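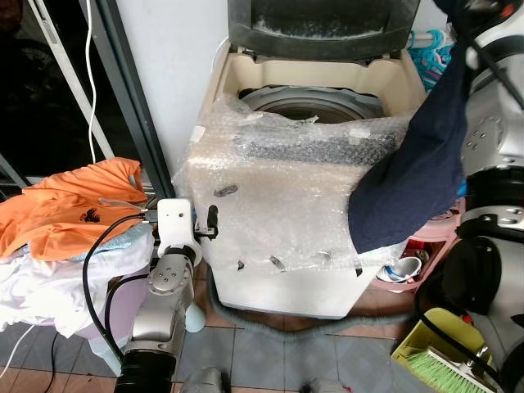

4. Laundry as a daily practice in the surveyed households

4.1 Households and diaries

The results in this section come from the laundry diaries which were kept by 193 households in Pindanard and in the neighboring settlement of Lonness. The diaries were given out in November and the last one was returned to us on 10th May. Every household received the same booklet, with one line for each wash. The participants wrote down what was washed, who decided that it should be washed, how long the items had been worn, and where they were waiting in the meantime. After removing the lines that could not be read or that had no list of items, we kept 1740 washes for the analysis.

We asked for the person who decided, and this was a change from the first version of the booklet, where we asked only for the person who did the work. Saraç, who led the pilot in Lonness, noticed that these two are often different persons. A teenager drops a shirt on the pile, and with this movement the decision is already made, although a parent will load the machine two days later. If only the second person is recorded, the diary shows one active member and several passive ones. We believe that this picture is wrong, and that much of the older work on domestic washing has this problem.

The diaries were completed with visits to a smaller group of homes. During a visit the participant explained the place where the laundry is done and went through the clothes which were waiting at that moment. The visits were not announced as inspections and we did not ask anybody to prepare the room. Shirima carried out most of the visits in Pindanard, and the notes quoted in this section are his unless we state otherwise.

4.2 The waiting pile

Previous studies usually divide clothes in two states, clean and dirty. Our participants used more states than this, and they had words for them. The most common middle state was called "still good": items which were worn once or twice and which should not return to the closet, but which were also not ready for washing. In most homes such items had their own place. It could be the back of a chair, a hook behind the door, a stool, or the end of a bed. The place was known to all adults in the home and in many cases it had been the same place for years.

The waiting pile is different from the "still good" place, because here the decision is finished and only the moment of washing is open. However, the border between the two was less firm than the participants described it in the interviews. In the diaries we found over 300 washes in which at least one item had been taken from the "still good" place at the last minute. The usual comment was that there was room in the drum. One participant wrote: "The machine was only half, so I looked for more." Another wrote the same idea with some regret, as the sweater she added was clean enough for another week.

This behavior has a consequence for how we understand the full load. Advice to the public says that a full load is the careful choice, and the participants know this advice very well. But when the load is made full with things that did not need washing, the number of washes stays the same and the clothes are washed more often. We call this filling up. It was more frequent in small households, where a pile of one color grows slowly, and it was nearly absent in the homes with young children.

Filling up was also connected with the position of the pile. When the clothes were kept directly beside the machine, the participants wrote that they "took everything." When the pile was in a bedroom, they carried to the machine what they could hold in one trip, and the load had the size of this trip. We did not expect that the arms of a person would be a unit of measure in this study, but the word armful is one of the most used words in the booklets.

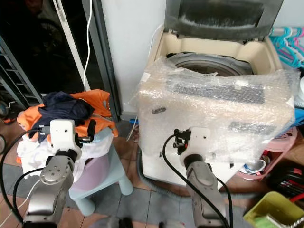
4.3 Place of the machine

The machines in the sample stood in bathrooms, kitchens, corridors, on covered balconies and in small utility rooms. In the older blocks of the Thygesen quarter there is no planned place for a washing machine, and the connection was added later by the owner or by the tenant. The drain hose is then often led over the floor to an outlet that was built for something else. The tenants spoke about the hose more than about any other part of the machine. They described how it is moved before cleaning the floor and how it is put back after, and several of them said that they would not leave the apartment during a wash.

This last point is of interest for the timing of laundry. An electricity tariff with a cheaper night period was available to all households in the Thygesen quarter, and nevertheless almost all washing there was done when an adult was awake and at home. In the Lekitz estate, where the buildings are newer and the outlet is directly in the wall behind the machine, the night period was used much more. The participants in both places knew the prices. What separated them was the trust in the drainage. We think that a campaign that repeats the price information will have a small effect in the Thygesen quarter as long as this situation remains.

The protection of the machine was a second subject that came up without our asking. Some households put a cloth on the lid, others kept the plastic of the delivery on the body, and one household had sewn a cover with a zipper. The reasons were dust, steam from the shower, and the wish to sell the machine later in good condition. Renters who expected to move gave the last reason more often than owners did. It may be that a machine which is treated as a thing to be sold is also used with more care, for example with smaller loads, but our data do not allow us to separate this from the age of the machine and we leave the question open.

4.4 Type of garment and wearing time

The wearing time before washing depended strongly on the type of garment, as it is known from other countries. Underwear and socks were washed after one wearing in practically all diaries. Trousers had the widest variation, from one day up to several weeks. Knit tops, and cotton T-shirts in particular, were between these two groups, and they deserve more attention because they changed their role during the day. The same T-shirt could be outerwear in the morning, a second layer in the evening and sleepwear at night. The participants did not always know on which line of the booklet it should be written.

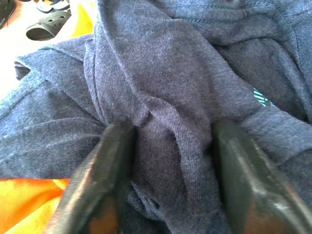 Figure 4. Blue-gray knit fabric with overlapping folds.

For knit items the participants named three signs that were used for the decision: smell, visible marks, and the loss of shape. Smell was mentioned first in almost all interviews. Loss of shape is less discussed in the literature. By this the participants meant that the fabric is lying in soft folds of the kind visible in Figure 4 and does not return to its form when it is hung up. For many of them this was enough to put a T-shirt in the pile, also when there was no smell and no mark. An older man in Lekitz said that a shirt in this condition "looks tired," and his daughter used the same expression in her own interview.

Heathered and mid-tone colors were worn longer than white ones. The difference was clear in the diaries, but the participants were not aware of it, and some did not agree when it was shown to them at the final meeting. Dark items had a mixed result. They hide the marks of food, and at the same time their owners worry about fading, so they were worn longer and were washed at lower temperature. Heathered knits hide the marks and are not considered delicate, and they were often used to complete a load of any color. This makes them the typical item for filling up as described in 4.2.

The temperature was recorded as a free entry, and this was a mistake in the design of the booklet. Many participants wrote the name of the program and not the number, and the programs have different names on different machines. We therefore report temperature only in two groups, warm and cold. A warm wash was selected mostly for bed linen, towels and the clothes of sick family members. For knit tops the cold programs were dominant in both towns, with the exception of a group of 80 washes from households where one member worked in food preparation and the employer asked for a warm wash.

4.5 Limits of the diary data

A diary changes the person who writes it. Several participants told us that they washed less during the study, as it was uncomfortable to write down a load of three shirts. Others said the opposite — they washed more regularly so that the booklet would look complete. We compared the first and the last month of each diary and found no common direction, but an individual effect is possible and it would not be seen in this comparison.

The winter and spring months are overrepresented. In Pindanard the summers are humid and laundry is dried outdoors, and it is likely that the waiting pile becomes smaller in this season, when the clothes start to smell faster. Shirima has begun a shorter summer diary with part of the same households. The booklet for it has a separate line for sleepwear and a box for the temperature in degrees.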